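Trelora TL-2 Wrist Camera Kit
Arden Automation Supply — Vision and Sensing — Tabletop Arms

Overview

The TL-2 is a small color camera with a bracket, cable and calibration software for tabletop robot arms. It mounts behind the tool flange and looks past the fingertips at the work surface. The kit is sold for sorting, placing and kitting tasks on benches where the layout changes often and a fixed overhead camera would need to be set up again each time.

The camera has fixed focus. Working distance starts at 10 cm from the lens. The bracket tilts and locks with a single hex screw, and the tilt angle is read from a scale on the side plate. Write the angle down before the first calibration. The software asks for it and will not estimate it.

Work surface and cell layout

A matte, single-color surface gives the most stable results. Gloss laminate and bare steel return highlights that move with the arm, and the exposure control will follow them. Gray or dark neutral mats are suitable for most part colors.

Cells can be marked with ordinary blue painter's tape. The layout tool looks for straight bands of one color and fits a line to each edge, so the grid does not need to be square to the robot base. Cells may extend outside the view. A cell with three visible borders is accepted, and the fourth is filled in when the arm moves to its next viewing pose.

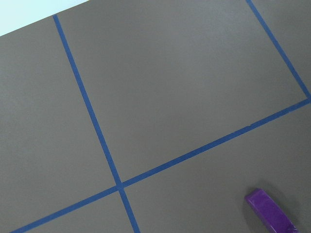 Small defects in the tape have little effect. A nick in one edge is averaged out over the length of the band. Tape that has lifted or wrinkled should be replaced, as the shadow under it is read as a second edge. Where two strips cross, the overlap can look darker than either strip alone; leave the color tolerance at its default setting unless crossings are being dropped from the map.

Parts are reported by cell, color and long-axis angle. A part that is only partly in view is flagged as incomplete and no grasp is offered until the arm has repositioned. Contact shadows are handled separately from the part outline. Under strong side lighting the shadow threshold may need to be raised by hand.

Kit contents

Camera module with lens cover
Tilt bracket and four screws
Cable, 2 m, with strain relief clips
Printed calibration target
Software license, one arm

Specifications

Frame rate: 19 frames per second with layout tool running
Mass with bracket: 200 g
Power: over data cable
Mounting: flange plate, adapter sold separately for older arms

Note on payload

Subtract the mass of the camera and bracket from the rated payload before selecting a gripper. On light arms this can rule out the wider parallel jaws.

Application notes

The cell layout section was revised by Liên Giáp on 10/10/2024. The earlier version gave a minimum tape width that no longer applies. An adapter for Phan flange plates is scheduled for November and will be listed under its own part number.

Returns

Unused kits are accepted with the target still sealed. Software licenses are not refundable once activated.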